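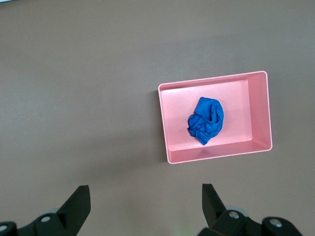 Florkdale tray in pink, with a blue cloth inside.

The Florkdale is a shallow plastic tray for the small things that collect on a table or a counter. It is rectangular, open at the top, with a flat floor and walls that slope outward to a thin rim. The inside corners are rounded where the floor meets the wall, so crumbs and lint wipe out with a damp cloth.

Most customers buy it for cloths, napkins and bathroom odds and ends. It also works as a drawer insert if the drawer is deep enough. Measure at the rim, where the tray is widest, and leave a little room for your fingers.

Load: up to 700 grams when carried by the rim. Heavier things are fine if the tray stays put.

Cleaning: warm water and dish soap. Hand wash only. Scouring pads will dull the finish – use a sponge.

Sunlight: the pink fades on a windowsill. Keep the tray out of direct sun if the color matters to you.

Stacking: empty trays nest inside one another. Loaded trays should not be stacked, as there is no lid and the upper one will rest on the contents.

The Vilton is our clear bin, sold separately. A lot of households use the two side by side on a work table, with textiles in the pink one and cups or other hard items in the clear one. If you are sorting a whole cupboard, put down brown paper first. It protects the tabletop, and you can write on it where each group goes.
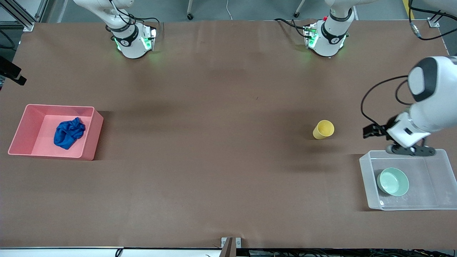 Marina Tzanetos writes that she has had two of the pink trays by the sink since December and would buy a third if it came with a lid. She keeps dishcloths in one and sponges in the other, and says the sponge tray needs rinsing every Sunday or it starts to smell.

There is no lid for the Florkdale at present. The Morgan lid fits the Vilton only.

Orders: single trays ship from stock. Cartons hold 200 trays, all one color. For carton orders, write to Thanasis Michailidis at the sales desk and give the item number, 3276 for pink, along with the delivery address. Opened cartons cannot be returned.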